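# Perguntas frequentes: Horta Comunitária Cuvero

**Há talhões livres?**

Não. São 40 talhões e estão todos ocupados, alguns até por hortaliças. A lista de espera abre em dezembro.

**Posso plantar hortelã?**

Pode, em vaso. Quem a pôs na terra em 2018 já se mudou de cidade; a hortelã ficou, e prospera no talhão 12, no 13 e em boa parte do caminho.

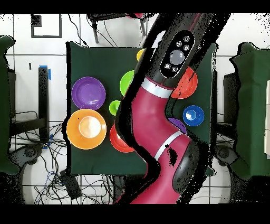
**Como semeio em casa antes de ter lugar na terra?**
Alface, tomate e pimento pegam bem num parapeito com sol. Não é preciso comprar tabuleiros caros: taças de plástico coloridas, como as que estão sobre o pano verde, servem perfeitamente depois de furadas no fundo. Os pratos ficam por baixo, a aparar a água. Regue pouco. O tomateiro afogado não volta, por muito que lhe peçam desculpa.

**E as lesmas?**

Comem antes de nós e não pagam quota. Apanham-se à noite, com lanterna e alguma dignidade. Granulado azul não entra na horta.

**Quanto custa a água?**

Está incluída nos 63 euros anuais. O depósito leva 4000 litros e em agosto parece levar metade, por isso a rega faz-se até às nove da manhã ou depois das sete da tarde.

**O que faço às curgetes a mais?**

Deixe-as na caixa junto ao portão. À porta dos vizinhos, só com autorização.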